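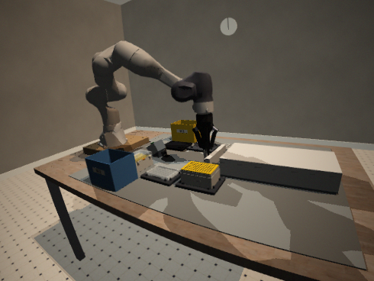

Hidden food intolerance panels, 107 foods from a finger prick. Anyone done one?

plainoatmeal
My sister-in-law swears by the Clesomine panel. You prick your finger, mail in a card, and get back a chart of 107 foods marked green, yellow or red. Hers came back with 30 reds and she has cut out every one of them. She says the bloating is gone. I've had an itchy scalp and a sour stomach since March and I'm tempted, but the price is making me hesitate. Has anyone here done it and had it hold up?

gravelroad66
What does it measure? If it's IgG, save your money. IgG to a food mostly means you ate the food. I'd expect a person who eats eggs every morning to light up for eggs.

Yvette Lachance
I did one two years ago, a different brand. Reds were wheat, milk, egg, almond, green beans. I ate green beans maybe twice that year, so "you ate the food" doesn't cover everything. But I also dropped all of it for a month and felt exactly the same, only hungrier and in a worse mood. Make of that what you want.

plainoatmeal
The booklet says "multi-pathway immune response." I can't find the letters IgG anywhere in it.

gravelroad66
Then write to them and ask which antibody. If they can't answer in one line I'd draw my own conclusion.

tansy_and_rue
You people do this every time somebody asks about testing. My doctor shrugged at me for years. I did the Clesomine panel, cut my reds, and my headaches stopped inside a week. I don't need a journal article to tell me my head doesn't hurt.

gravelroad66
I believe your head doesn't hurt. What were your reds?

tansy_and_rue
Cheese, red wine, chocolate, yeast, a few others.

gravelroad66
So you quit wine, cheese and chocolate and the headaches went away. Plenty of people with headaches try that for free. Did you put them back one at a time?

tansy_and_rue
Why would I put back something that makes me sick?

Oanh Quách
Because you'd find out which one it was, and maybe get the rest back. I'm a dietitian and a good part of my week is people who arrive with one of these charts and a list of nine things they still dare to eat. Some of them have lost weight they couldn't spare. The chart never comes with a plan for ending it.

I'd also separate three things this thread is mixing up. Allergy is quick as a rule, can be dangerous, and gets worked up by an allergist with your history plus skin or IgE testing. Lactose trouble is a digestion problem and has nothing to do with antibodies. Celiac has its own blood test, and you should still be eating wheat when they draw it or the result can come back falsely normal. That last one is why I get cross about people cutting wheat on the strength of a mail-in card.

plainoatmeal
I did not know that about celiac. I've been off bread for a couple of weeks already.

Oanh Quách
Tell whoever orders the test. They'll say how long to be back on it first.

bluntspoon
Not going to defend the price, but these are real labs with real equipment. Follaston runs the samples for Clesomine and their page makes a big deal of it being all automated, no human error and so on. I'd trust that over some guy with a dropper.
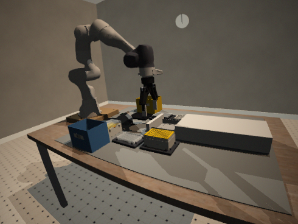
Robot arm and gripper over the lab bins (computer rendering)

gravelroad66
A rendering, fine. Suppose the real one is perfect and never spills a drop. It can still be measuring a number that has nothing to do with your stomach. Precise and useful are separate questions, and the page only talks about the first.

bluntspoon
Fair, though you'd complain if it was done by hand too.

gravelroad66
I would, yes.

Yvette Lachance
Something I always wanted to see is one person sending in two cards from the same finger on the same day under different names. Has anybody done it?

mudroom_dave
My wife and I did, sort of. Not Clesomine, it was the Gosselin kit, the cheaper one. She sent two cards, one in her maiden name. Four foods went from red to green between them. Customer service told us the second sample was "likely stressed in transit." Same mailbox, same envelope size. We got half our money back after I wrote three times.

tansy_and_rue
One couple with one cheap kit. That's the evidence now?

mudroom_dave
Nope. It's what happened to us. You told us about your headaches and I told you about our kit.

sorrelhill
Has anyone noticed that Clesomine sells Firkance too? Those are the "gut calming" capsules they suggest on the last page if you have more than ten reds. I've yet to hear from anybody with fewer than ten.

plainoatmeal
My sister-in-law takes those. Huh.

bluntspoon
I had eight reds. No capsule pitch.

sorrelhill
OK, then there's one. I take back the "yet."

Oanh Quách
For the original question, before spending anything: write down what you eat and when the stomach acts up, for two or three weeks. Include coffee, gum, any new pills, and painkillers. The scalp may be a separate matter, so think about shampoo or hair dye, and have a doctor look at it. If you end up dropping a food, drop it for a set time and then eat it again on purpose. Don't do that at home with anything that ever gave you hives, swelling or trouble breathing.

plainoatmeal
I did switch shampoo in the spring. Feeling a bit silly. I wrote to Clesomine about the antibody anyway and will post what they say.

gravelroad66
Any answer?

plainoatmeal
They sent me a coupon.

tansy_and_rue
For how much?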